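About Us | Company

Posted in November by the Staltard web desk

Staltard Water Testing is a private laboratory serving homes, farms and small utilities in the Prellton area. We test well water, tank water and treated supply for bacteria, nitrate, lead, hardness and pH. We do not sell filters or softeners, and we take no commission from companies that do.

The laboratory opened as a side service of Melnychuk Well Drilling and became a separate company when demand from outside customers passed that of the drilling crews. It now handles around 3,000 samples a year from 109 registered wells, two rural districts and a changing list of one-time customers.
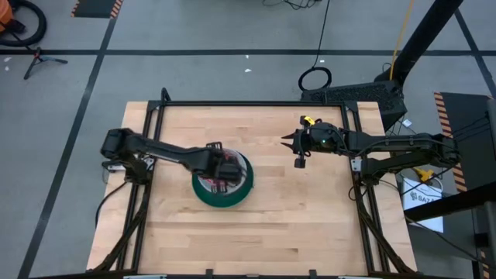

Bacteria samples must reach the counter within 24 hours of collection and should be kept cold on the way. Metals samples are more forgiving – the bottle contains a small amount of acid preservative and should not be rinsed. Results go out through Batomia, our online reporting system, with the method and detection limit listed beside each value. Paper copies are mailed on request. 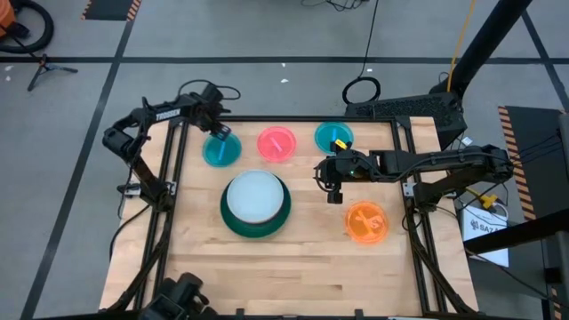
How often should a private well be tested?

Once a year for bacteria and nitrate is a reasonable schedule for most wells. Test again after flooding, pump work or any change in taste, color or smell.

Sample bottles are available at the front counter until 4 p.m.

Comments

wellowner141: Is the bottle for lead the same one used for hardness? The label on mine only lists lead.

creekside: Different bottle, at least when I picked mine up. Ask at the counter.

R. in Prellton: Batomia report came through fine. Would like to see last year's numbers on the same page.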